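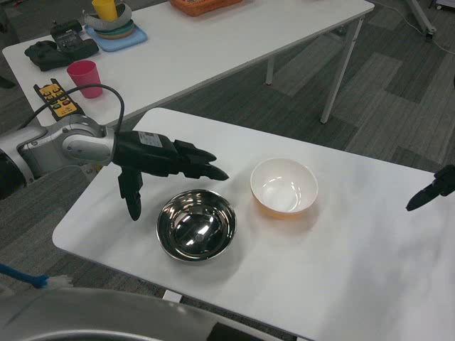 Second arm now or wait till next year?

Last updated January 28, 2022

rmetwally
Right, I've got until the end of February to put my numbers in and I keep going round in circles. We've got one arm with a three-fingered hand and I'd love a matching pair so we can do proper two-handed table jobs (bowls, cups, tidying, that sort of thing). Geraghty have quoted me for the arm but the hand is extra, and so is the stand, and so is the cabling! Has anyone here bought a second one a year or two after the first? Did they play nicely together?

casimiro_c
Yes, did precisely this at Ongate. The arm was the easy bit. What caught us out was spare fingertips, we got through 4 sets before summer and they were 331 quid a set by the time carriage went on. Put a line in for spares now, because asking for more money in the autumn is miserable.

B. Calvo
I'd hold off, personally. One arm does most of what people want from two if you're patient with it, and the second doubles your setup time every morning. Spend it on a decent table and somebody's wages.

rmetwally
Baltasar you say that every time someone wants to buy something :) One arm can't hold a bowl still and stir it, though, and stirring is half of what I'm after.

B. Calvo
Clamp the bowl.

eusebio_carr
Clamping is fine till you want to pour from it! I'm with Rachid, get the pair. But ask Geraghty which version of the hand they're shipping. My first was the older Jirkell fitting and the new one came with a different plate, so that was another 574 on adaptors and three weeks of sitting about. I was not a happy man.

casimiro_c
Oh I'd forgotten the plates. Same here, though I thought ours came to less than that. Might have been before they put prices up.

max_casado
Have you looked at service cover? Brirkham wanted roughly 900 a year per arm when I last rang them, and they wouldn't do one without the other. I turned it down and I've been fine so far, touch wood.

B. Calvo
I wouldn't skip cover on two arms sharing a table. They will clout each other sooner or later.

max_casado
Mine haven't! Go slow for the first month and you'll be all right.

rmetwally
Ta all, very useful. Going back to Geraghty on Monday about the plate and I'm adding a spares line. Still undecided on cover. Eusebio, do you remember the part number for the adaptor?

eusebio_carr
Not off the top of my head, the box is in the other building. Will dig it out and message you.

14 comments · 6 shares

We use cookies to keep you logged in. Carry on browsing if you're happy with that.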